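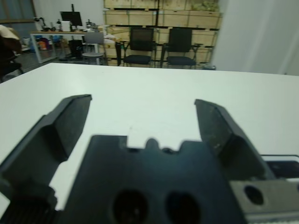

**May, bench notes, crate sort, 2:30 pm**

Started on the stacked crates along the back. Samina wants them checked before the Prolmont order gets packed, and we are short of good ones.

Method, same as last time:

- take the top tier down first, two people
- wipe out, check corners and base for splits
- bad ones go by the door with tape on the lid
- good ones get restacked by size, strips lined up

Did 20 before the break. Mostly fine. Two had screws coming through on the inside face, which would mark anything packed against it. Backed them out and put in shorter ones. Kamran has the box of short screws, ask him before ordering more.

Inside length on the common size is 72 cm. The Bugti trays fit with a bit of play – foam strip on one end takes it up. The older Etance trays don't fit unless the handles come off.

White table needs to stay clear for wrapping. Sheet paper and tape go underneath when not in use.

Jawad asked whether we could stack one tier higher to free up floor. I'd say no. Getting the top row down is already awkward.

To do:

- new labels, old ones peel
- Laiba to confirm the tray count for Prolmont
- sweep behind the stack once it's down far enough to reach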